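朝6時の散歩、続いてる

6月に入ってからずっと。自分でもびっくり。三日坊主のわたしが。

きっかけは健康診断で、まあ数値がね。詳しくは書かないけど先生に「歩きなさい」と言われて終わり。薬は出なかった。それで翌朝から歩きはじめた。

最初の目標は4000歩。少なっ、と思うでしょ。でも在宅の日の自分の歩数を見たら2000歩いってなかったんですよ。冷蔵庫とトイレと机の三角形。そりゃ太る。

靴はMinixの安いやつ。かかとがすぐ減るけど軽い。前に買ったLuscombeのは見た目がよくて、足の小指が死んだ。今は玄関の飾り。誰かいります? 24.0です。

コースは三つくらいを気分で。坂のあるコースは元気な日だけ。パン屋の前を通るコースは危険。Kuboっていう店なんだけど、開店前なのに匂いだけで負ける。一回だけ開くまで待って塩パン買って帰った。歩いた意味…。

続いてる理由を考えてみたけど、たぶん記録をつけるのをやめたから。前はMakcombeのアプリで全部つけてて、連続48日で途切れたとたん嫌になってやめた。今は歩数計をポケットに入れるだけ。夜に見て、ふーん、で終わり。雨の日は休む。暑い日は短くする。これでいいんだと思う、

あと音楽も聞かなくなった。イヤホンの充電忘れが3日つづいて、そのまま。鳥がけっこううるさい。朝ってこんなに音があったのか。たまにラジオ体操の音も聞こえてくる。つい腕だけ回してしまう。

友だちの夏振華さん(Zhenhua Xia、前の職場の先輩)も歩く人で、この前いっしょに歩いたら速い速い。普段は一人で歩くほうがいいと言ってた。わかる。しゃべると息があがるし、歩幅も合わないし。でも終わってからのコーヒーは二人のほうがおいしかった。

体重は、ほとんど変わらず。よく眠れるようにはなった。夜11時にはもう眠い。ドラマの続きが全然見れなくて、録画がたまっていく。これは困てる。

そろそろ日差しがきつい時期なので、日陰をえらんで歩いてます。帽子も買わないと。つばの広いの、風で飛ぶんだよな。あごひも付きはちょっと勇気がいる。

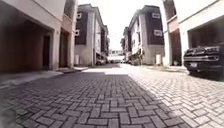
日なたと日陰

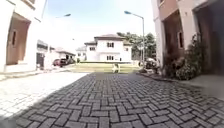
朝ごはんは歩く前と後、どっちに食べてますか?
わたしは後です。起きてすぐは水をコップ一杯とバナナ半分だけ、帰ってきてからご飯と味噌汁をちゃんと食べます。何も食べずに出たら途中でふらっとした日があったので、バナナはそれから。

いいね 507 コメント 9 シェア

最近の記事
・味噌を変えたら夫が気づいた
・ベランダのバジル、また虫
・在宅の椅子、買いかえるか問題
・梅シロップ 今年は氷砂糖で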